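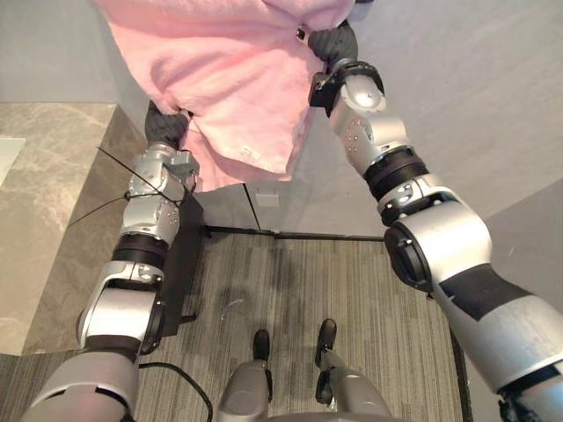
A pink fleece towel held up over the grey striped carpet.

The linen cupboard at Valdebenito was reviewed in October, and I set down the outcome for those readers who have asked how a household of modest size should keep its towels.

Fleece requires separate treatment from cotton. It holds lint, it slides when stacked, and it does not keep a sharp crease. My former practice was to fold every towel in thirds along its length. For fleece I now recommend halves, then halves again, with a final loose roll. The shelf accommodates 12 towels on this method, provided that bath sheets are stored elsewhere.

Folding begins with the corners. Each towel should be lifted clear of the floor and allowed to hang before any fold is attempted — a step that I neglected for years. Carpet fibres cling to fleece with some determination, and the striped carpet should be vacuumed beforehand.

Yamila Zapata has written to suggest that coloured towels be arranged by room. Her proposal has been adopted for the upper shelf only. Nicanor Cisternas prefers his towels hung on rails, and the arrangement at Dondell reflects this.

Fabric softener is no longer used on fleece in this household. Washing is carried out at a low temperature, with zips and fastenings closed, and each load is limited to about 3 large items. The lower shelf, which holds the table linen, will be considered separately.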